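Workshop tips: picking small produce with a hand-held gripper

Posted 19 Jun 2020 in Tips, Software

Sort out the software before you blame the fingers. Most bad picks on our bench in February came from settings.

Lock exposure and white balance before recording. A bright wall will pull the exposure down halfway through a run, and the fruit goes dark with it.

Use one clock. If the gripper width and the video are stamped by two different machines, the planner learns to close late. Soneck logs both in one file -- turn that on.

Striped cloth is fine for tracking, but repeating stripes can fool the feature matcher. Leave a few odd marks within view.

Label by item, never by basket. Our Forcombe set has 2618 labeled grasps, and the mixed baskets were the slow ones.

Plan the approach from above the rim. Add the basket wall to the collision model as a solid, even if it has holes in it.
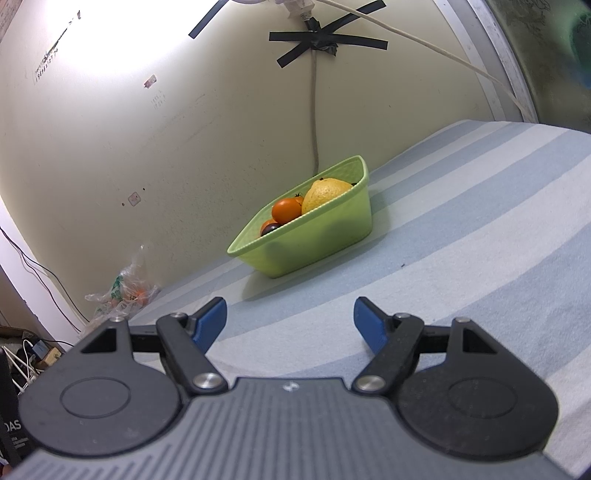 Jaws open, lemon and tomatoes in the green basket.

Replay every third take at half speed before saving. Delete the ones where the jaws leave the view -- trimming them takes longer than doing them again.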